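Little table is staying by the bed. I went back and forth all week, moved it to the window, moved it back, and Roos Bakker (landlady, very patient) said just leave it in the corner where the phone is. Fine.
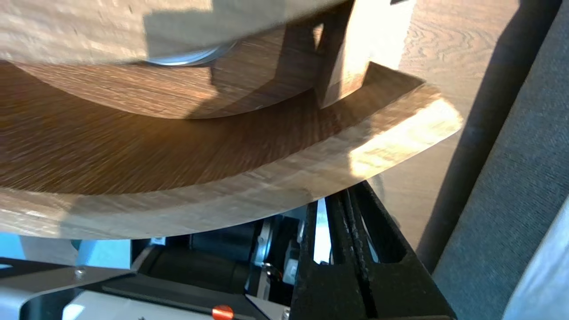
Noseo wanted 32 for a new one, same size, no drawer. No thanks. I rubbed mine down with a bit of Joter oil instead, one rag, old T-shirt on. Underneath is the part I like best, the metal ring tucked up under the round top, and that curved piece with the thick pale rim where the sun gets it. Do the rim last, it drinks the oil.

Then cords. Ugh. Phone cord, the other phone cord, the one for the flat box on the floor.

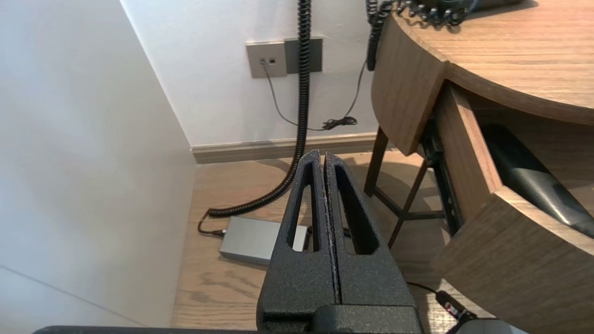 Tried Jondar clips, pack of 16, used four and they dont stick to the paint. So the cords hang for now. Will get proper ones in August when I'm paid for the Chae job.

Cushion is from the sale bin, still love it. Need a lamp next, something small so teh phone can stay put.

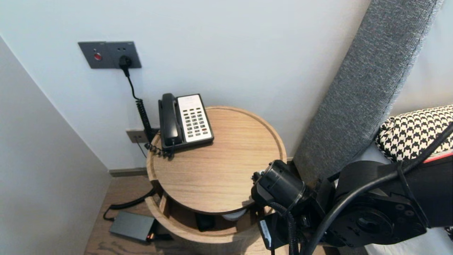 Rotterdam, June 17, 2021

Quick add before work. Roos says the desk phone has to stay, it's how the front door rings up. OK then. Lamp goes on the wall.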